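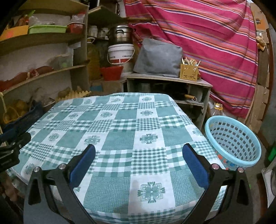 Why did the weather sensor on my balcony stop sending data every night? Its battery was too weak to start the radio when the air became cool, and the board was restarting again and again until the morning.

9 August 2025

I write this down today while I still remember the order of things. The sensor is a small board from Barnano with a temperature chip, and it sends one message every few minutes to the old computer in my hallway. For two weeks I had a hole in the graph, always starting after midnight. In the day everything was perfect, so of course I blamed my own code.

First I suspected the router. It has a night mode, which I had turned on myself last winter and forgot. I turned it off, I was very proud, and the hole came back the same night. Then I rewrote the part which connects to the network, with longer waiting between the tries. This made it worse, I think, but I cannot prove it.

Yesterday evening I did finally what I should do at the beginning: I made the board count its own restarts and keep the number in the memory. This morning I read it. 2,944 restarts in one night! I looked at this number for a long time with my coffee. The program was never even reaching the line where it reads the temperature.

After breakfast I measured the voltage while the radio starts. It drops very low for a short moment, and the board thinks the power is gone. The battery is an Ondonier cell which I took out of an old bicycle light, so I cannot complain to anyone. When I connected the board to the bench supply it started normally every time. I repeated it until I was bored.

I took the tram to the electronics shop in Edport before they closed at noon. I bought a new cell and also a big capacitor to put near the radio. The capacitor is soldered now, not beautifully. I lifted one pad on the board and had to repair it with a thin wire, and my hand was not steady from the coffee.

The Lengyel display for the kitchen must wait another week. I wanted to start it today, but the drawer with the connectors is in a terrible state and I have no more patience for small screws.

It is almost ten in the evening. The sensor is outside again and the restart counter says 2, both from me pressing the button. I leave the counter in the program. Tomorrow I should also write the date on the new battery, and buy solder.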